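Workshop notebook – February, started a little after 9 in the morning

Tea made, radio on low, and I finally have an hour to write up the marbling bath before I forget what I did to it. Svitlana asked me last week to keep better notes (she's right, my last entry was one line and a coffee ring), so this one will be long, and whoever reads it may skip to the parts about size and alum.

The bath first. I made it up last night at 30 grams of carrageenan to the usual bucket, blended in small lots, and left it covered for 14 hours. It was lovely and smooth this morning, like thin gravy, with just a little froth in one corner that came off with a strip of newspaper. I skimmed twice anyway. Pavithra swears by three skims and I have stopped arguing with her, but I was impatient and wanted to see color on the surface!

Colors today were the blue-black from Jotelier and the old gray that Ebony mixed before the holidays. The blue-black spread too far on the first drop and went pale at the edges, so I cut the ox gall by half and tried again on the small tray. Much better. The gray is the opposite, it sulks in a little puddle and sinks if you look at it wrong. Four drops of gall into the jar and a good shake, and it opened out to the size of a saucer, and stayed there long enough to comb.

What I'm after is the stone pattern for the endpapers of the Bangera job, pale ground with thin dark veins, nothing fussy. The trick seems to be to lay the gray down first, quite sparse, and then let the clear gall water push it into lines. Too much and the veins break up into specks.
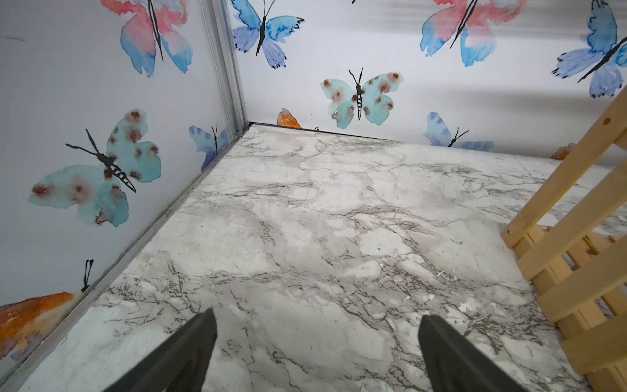
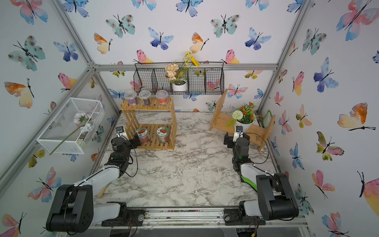

Butterfly paper on the walls, marble pattern underfoot.

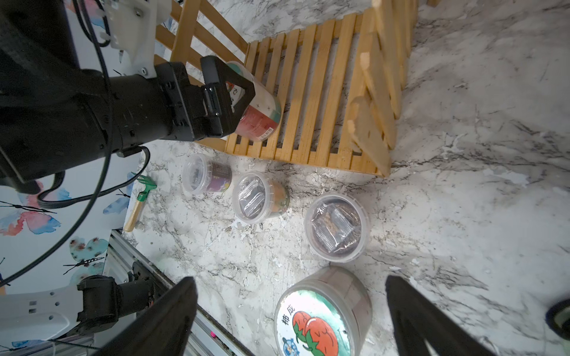
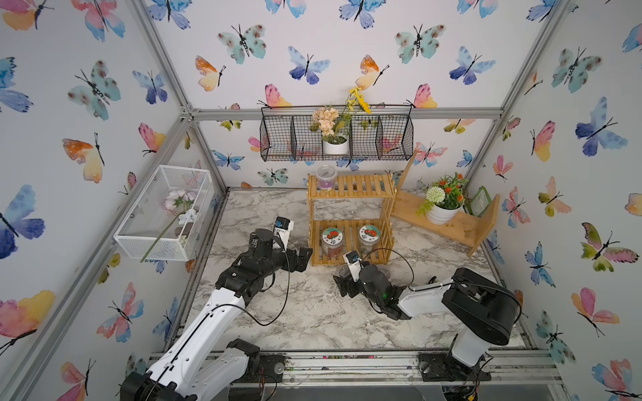 I pulled eleven sheets before lunch and kept seven. Two of the bad ones had the white half-moon you get from trapping air as the paper goes down, and that was my own fault for chatting with Karthikeyan while I laid them. The other two slid right off in the rinse, which means the alum had dried out or I'd marbled the wrong side. I've now penciled a small x on the back of every sheet in the stack. Please, if you take from that stack, keep the x facing you.

On alum: the sheets I sponged last night and pressed under the boards were flat and behaved nicely. The ones I did this morning in a hurry curled at the corners and gave me patchy color. So overnight it is, at least while the heating is on and the air is this dry.

Aishwarya came by at half past two with the sample book from Pleltimis, and we held my seven sheets against it by the window. She likes the third and the sixth. I like the fifth, which has one long vein wandering across it like a river on a map – but she says it will be lost once the board is covered, and she has cut a lot more endpapers than I have.

To do: order more carrageenan, wash the wide comb properly (there is gray dried in the teeth), and find the lid for the gall jar. The bath should be good for one more day if it stays cool, so I've left it covered by the back door. Please don't move it.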